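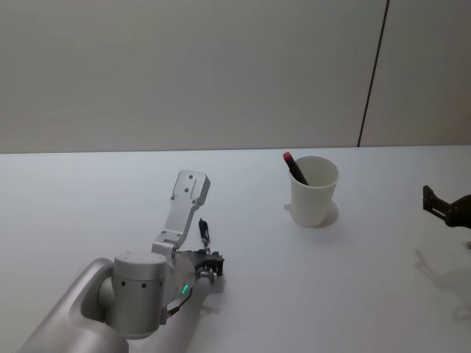

Der weiße Tisch. Eine kleine Galerie

Stand: 18.3.24

Seit dem Umzug nach Skemham besitzen wir einen weißen Tisch vor einer hellgrauen Wand. Das klingt nach wenig, und es ist auch wenig. Im alten Raum in Teltilness war der Tisch braun, die Wand gelblich, und jeder Gegenstand, den man dort ablegte, galt nach zwei Stunden als verschollen. Auf dem neuen findet man sogar eine Büroklammer wieder, vorausgesetzt, jemand hat überhaupt eine hingelegt.

Diese Seite zeigt den Tisch und was auf ihm vorkommt. Wer Sonnenuntergänge sucht, ist bei der Galerie vom Ausflug nach Otonska besser aufgehoben (144 Bilder, davon 22 scharf).

Wand mit Fuge
Hellgrau, ohne Haken, ohne Kalender, ohne Wandtattoo. Die dunkle senkrechte Linie rechts ist die Fuge zwischen zwei Platten. Sie steht etwas schief, und die rechte Platte wirkt einen Hauch heller als die linke. Einen Farbnamen haben wir dafür nicht; im Katalog gab es etwa 300 Grautöne, und beim Durchblättern ist uns die Lust vergangen.

Die Platte
Weiß bis zur Wand. Die Tischdecke aus Teltilness liegt weiterhin im Umzugskarton und darf dort bleiben. Über eine Schreibunterlage wurde kurz gesprochen, dann war Mittag.

Pappbecher, Stift, Tisch
Der Becher ist aus Papier und so weiß wie der Tisch, man greift also gern daneben. Porzellan wäre edler, müsste aber gespült werden, und die Spüle liegt 2 Stockwerke tiefer.
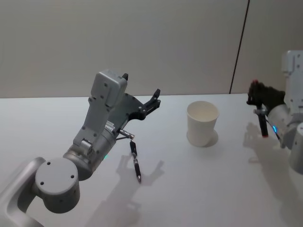
Zum Stift: schwarz, mit silbernen Ringen und silberner Spitze, das mit Abstand eleganteste Stück im Haus. Hinlegen kann ihn ja jeder, fast aufrecht sieht er gleich nach Vertragsunterzeichnung aus. Dass wir mit solchen Stiften hauptsächlich Einkaufszettel schreiben, muss man ihm nicht sagen.

Schatten
Auf Weiß wird jeder Schatten zum Möbelstück. Weich, grau, kostenlos und beim Abwischen erstaunlich hartnäckig. Auf dem braunen Tisch hatten wir so etwas nie, oder wir haben es für Kaffeeflecken gehalten.

Im Mai kommt die Lampe von Kiani, dann folgt der nächste Teil. Bis dahin bitte keine heißen Töpfe auf die Platte stellen.

Zurück zur Übersicht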